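Bravgate Towels: Data Card

Version 2. Maintained by Duván Ríos and Oddur Kárason. Last revised in May.

Summary

Bravgate Towels is a set of recordings of two-armed robots handling towels on a table. We put it together to get a fair answer to a question our laundry partners kept asking: can a machine fold the towels yet? The short answer is sometimes, slowly, and with a person close by. The longer answer is in the recordings and in the notes below.

The set holds 1199 episodes. Of these, 900 were driven by a person from start to finish. The rest are attempts by a trained policy running on its own, including the ones that went badly. We kept the failures on purpose, and they are labelled.

Why towels

A towel looks like the easiest thing in the basket. It has four corners, no sleeves and no buttons. For a person it is the job you give the kids. For a robot, most of the trouble is in the cloth changing shape every time it is touched, and in terry fabric hiding its own edges once it is doubled over. A policy that does well on a thin tea towel can fall apart on a thick bath towel, even when both are the same size and colour.

Prandport, the first laundry we visited, folds towels by hand at a pace none of our policies comes close to. The staff there were polite about our early results. Their view was that a slow machine would still be useful overnight if it could be left alone. So far it can't.

What an episode contains

Each episode has one overhead video stream, one stream from each wrist, joint positions for both arms, gripper opening, and a text label for the task. Streams are recorded at 25 frames per second and share a common clock. Overhead and wrist views: 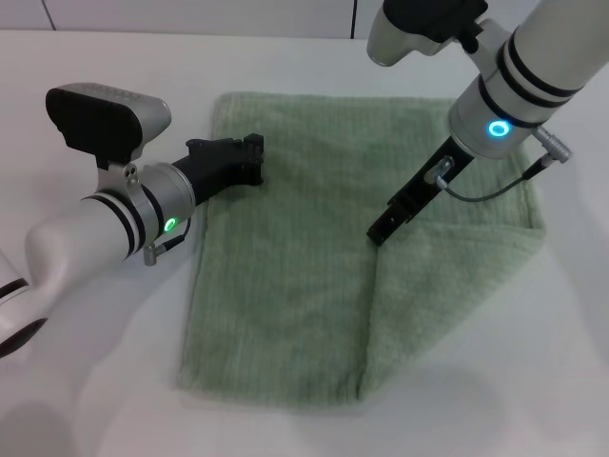
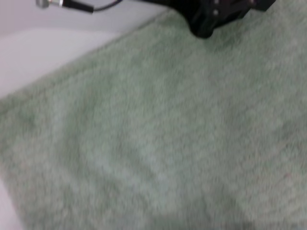

Task labels are flatten, fold in half, fold in quarters, and stack. An episode has one label only. If the operator had to flatten the towel before folding it, the flattening is kept in the recording and marked in the events file, but the task label stays as the fold.

Success is judged on the last second of video. A fold counts if the corners meet within two fingers' width and both grippers have let go. Oddur labelled the first batch and Duván the second, and we swapped a portion to check. We disagreed most often on quarter folds, where the layers underneath can be bunched up while the top looks neat. Those episodes carry the label "unclear" and should be left out of any success rate you publish.

What works and what doesn't

Half folds from a flat start are the strongest task. Flattening a crumpled towel is the weakest. The policy will often pick up two layers when it wants one, drag the whole towel sideways, and then repeat the same grasp in the same spot. It has no good way of telling that nothing has improved.

Wrist video helps with finding an edge. It also blurs when the arm moves quickly, and we have not removed blurred frames. If your method can't cope with them, filter them yourself – the joint speeds in the log are a decent guide.

We have no results on wet towels, fitted sheets or clothing. Please don't cite this set as evidence about laundry in general.

Layout

episodes/ holds one folder per recording
events.csv lists grasps, releases and operator takeovers
labels.csv lists task, outcome and labeller
splits/ holds the train and test lists

The test list was drawn by towel, so no towel in it appears in training. The Albers loader reads the folders as they are. The older Brandanard loader needs the streams unpacked first, and its colour handling swaps red and blue unless you pass the rgb flag.

Known problems

A small number of version 1 episodes had the left and right wrist streams reversed. This is fixed in version 2, but models trained on the old files should be retrained.

Takeovers are logged when the operator presses the pedal, so the arms may already have stopped a moment earlier.

Licence

Free for research and teaching. For commercial use, write to Duván before you start.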